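Robot open day with hands-on demo, what should we ask / bring?
Posted by Leidy Ccori

Signed my homeschool group up for the open day at Pradanik next month. 20 kids, ages nine to thirteen. The flyer says folding and cloth handling with hand-held grippers, visitors get a turn. Is it ok for the younger ones? And how long are the turns, flyer dosen't say.

Khrystyna Onyshchenko
Went to the one at the Trindbridge site. Notes I typed up for our parents list, pasting the lot: 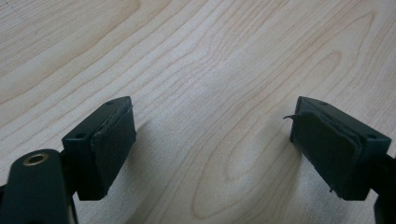 Trindbridge, October 2026

Two fingers, pads on the inside, you squeeze and they close. Pads take a beating, one had a flap peeling off. Start the kids on a bare table, just open and close, before any cloth comes out. Mine wanted to go straight to the hard stuff and got fed up fast. Turns were around 44 seconds when the line was long. Ask for a group slot, way better.

Cloth is the tricky part. It's soft, it slumps, you grab one spot and the rest goes someplace else.
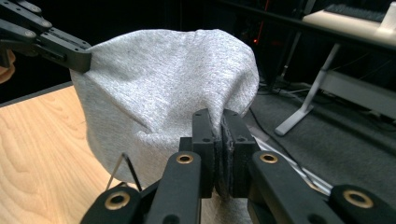 My son kept pinching too close to the edge and it slid out on him. Second turn he went for a thicker bunch, much happier. Nine is fine if they can reach the table. Ask the staff how many tries a robot needs to learn one fold, we got a good long answer to that. Bring water, theres no cafe.

Zoila Zapata
Call ahead about parking. Lot at Flores Street was full when we went, walked 373 steps from the overflow (my daughter counted).

Milagros Valderrama
never been but following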